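Tips for the bench when you're recording pick-and-place examples with kitchen things. Most of this is ordinary kitchen sense.

- Wipe the table before the first take and again whenever the bread changes. Flour and crumbs travel, and a model will happily learn a crumb.
- Use a plate with a raised rim and a colour that stands well off the table. White on white makes for slow labelling.
- Start with plate and food well apart, then change the gap between takes. If they always start in the same spots, you'll get 400 copies of one example.
- Bring both hands to rest before you hit record - same height, fingers forward.
- Let go of the food before you lift away. Dragged releases are the main thing we throw out.
- Keep the bad takes in their own folder. Label them the same day.
- Day-old rolls hold their shape better than fresh ones. Don't put them back in the bread bin afterward.
- Check cables for slack at full reach, both sides, before a long session.
- Stop every 80 takes and play back three of them at full speed.

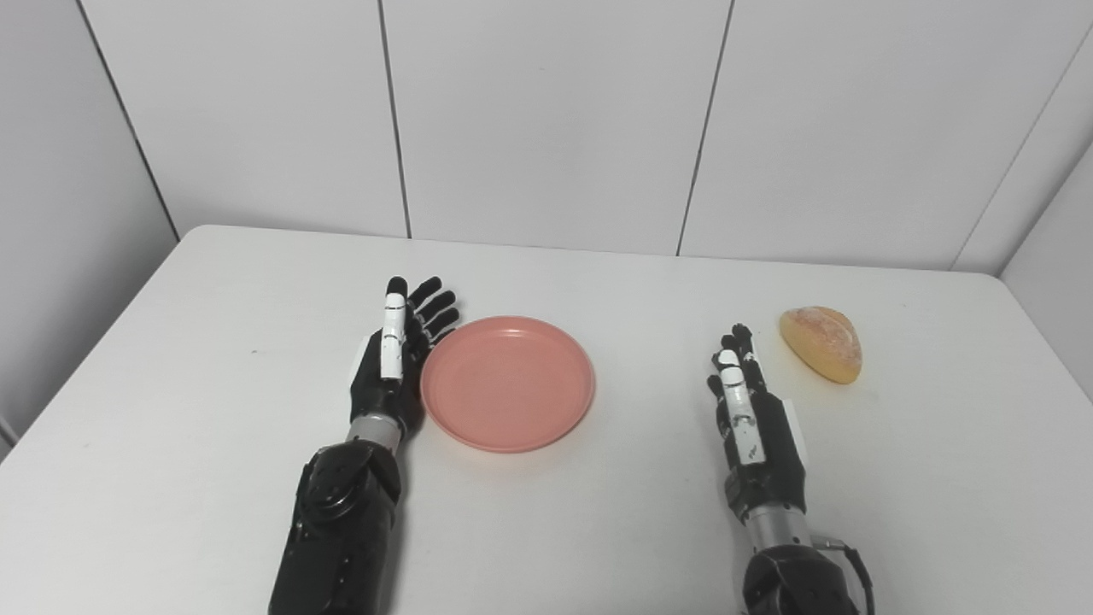
Stendalum, June

Roll to plate, right hand first. Put the roll out past the fingertips so the arm has to reach for it, and leave the plate over by the left hand. Next round, swap the sides. Note the swap in the Korden log at the time - it's a pain to sort out later.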